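Break Area Refitted at Didbridge Office

Curneo has finished refitting the break area on the upper floor of its Didbridge office. The work took four days and closed on April 18, 2021, at a cost of $3,322.

The old counter was removed and a white table set up in its place, with a tall gray refrigerator at its right-hand end. A narrow gap was kept between the two so the refrigerator can be pulled forward for cleaning. The wall behind was patched and repainted in a pale gray.

Kamrul Roy, who drew up the layout, said the position of the table was set by the power outlet. "The refrigerator could only go in one spot, so we measured everything else from there," he said.

Drinks may be left on the table during the day. Items kept overnight go in the refrigerator, marked with a name and a date. Bottles without a name are discarded at the end of each week. Requests for shelf space go to Yu-na So, extension 651.

A second refit, covering the coat area and the mail shelves, is planned for later in April. Wenjie Cheng is taking quotes.
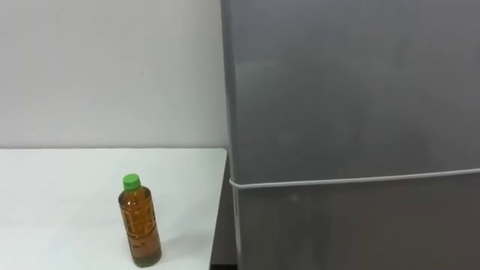
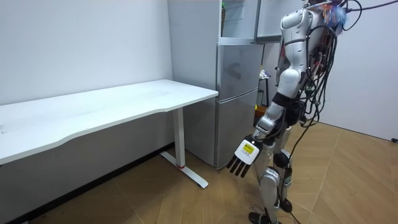

The white furniture and the refrigerator in the Didbridge break area.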